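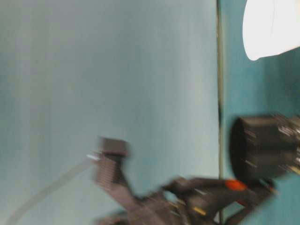

Painting a room in two blue-greens: what the tips get wrong

Posted in Walls and Paint by Arnar Kirkegaard

Every paint chart now has a page of aqua, powder blue and teal, and every article about them says the same things. Use the pale one to open up the room. Use the deep one as an accent. Put a crisp line between them and it will look professional. I have now painted two workrooms and a hallway this way, and I have doubts about most of it.

Does pale aqua make a room look bigger?

I measured my back room before and after, and I'm sorry to report it stayed the same size. Did it feel bigger? For a week, maybe, mostly because I had taken all the shelves out. Once the shelves went back it felt like a room with shelves in it. Pick the pale shade if you like the pale shade.

What I will say for it is that it's forgiving of dust. What it isn't forgiving of is roller marks. Washed-out colors show long vertical streaks when light comes in from the side, and you won't see them until the paint is dry and the ladder is back in the garage. Keep a wet edge, roll from the ceiling down in one go, and don't go back over a patch that has started to set. The advice to "lay off with a dry roller" gave me more streaks than I started with.

The deep color is the difficult one

Teal covers badly. The can will tell you two coats. Over white I needed three, and over an old cream wall I needed a gray primer first and then three. If your store offers to tint the primer, say yes. It's one of the few extras I would pay for again.

The deep shade also looks different at the bottom of the wall than at the top, because there is less light down there. I thought I had missed a strip near the baseboard and put another coat on it. Same color. Hold a lamp to it before you open the can again.

Sample pots

Buy them, but don't paint squares on the wall. The squares leave ridges that you can see through the finished coat, and the old color around them fools your eye anyway. Paint a big piece of cardboard, two coats, and move it around. Look at it at 7 in the morning and again with the lights on. I had my heart set on a shade that was lovely at noon and looked like hospital scrubs by supper.

The line where the colors meet

Most of the nonsense is written about this part. There are kits for it. I tried the Tileler edging tool, a little pad on wheels, and it worked until the wheels got paint on them, which took about as long as it takes to say so. I tried sealing the tape edge with clear caulk, which everybody swears by. It gave me a clean line and then pulled a strip of paint off with the tape.

My method is boring. Paint the pale color first and run it past where the line will be. Leave it overnight, and I mean overnight, whatever the tape packet says. Put the tape on, press the edge down with a plastic card, and brush a thin coat of the same pale color over the edge. When that has dried, brush the teal over it. Pull the tape slowly, back on itself, while the teal is still a little soft.

Or cover the join. A narrow dark strip of wood from floor to ceiling hides a wobbly edge completely, and visitors assume you meant it. Paint the strip before you put it up. Mine is fixed with small finishing nails, and it has stayed straight through two winters. The stick-on kind let go in the first October, when the heat came on.

Cables

A thin gray cable disappears against pale aqua. A white one doesn't, and neither does a black one. Before you spend money on plastic channel, try swapping the cord color. If you do buy channel, paint it along with the wall and ignore the claim that it "blends with any decor." Don't trap a power cord behind a curtain near a heater, and don't paint cords at all – the paint cracks the first time you bend them.

White things on a teal wall

Anything bright white against the deeper color is going to jump out at you. A round shade, a thermostat, a plastic storage tub. People recommend it as "contrast." I find my eye goes to it every time I walk in. If that's a lamp you're proud of, fine. If it's the smoke alarm, you may be less pleased, and you must not paint that.

Washable paint

I paid extra for Pukbridge scrubbable matte on the strength of the label. It wipes clean of fingerprints. It also gets a shiny patch wherever you wipe it, and on a dark color the patch is easier to see than the fingerprint was. For a workroom I would go up to satin and put up with the shine all over. Test a corner behind the door with a damp cloth before you believe me or the label.

How much to buy

The online calculators wanted me to buy a third more than I used. Measure the wall, take off the doors and big windows, and read the coverage on the can. Then take a bit off that number for the deep shade, since the figure assumes one coat on a smooth wall. Keep what's left in a jam jar, filled to the top, with the color code written on the lid. A half-empty can in the garage will have a skin on it by spring.

Questions about ceilings go on the ceilings page. I have a whole separate set of complaints for those.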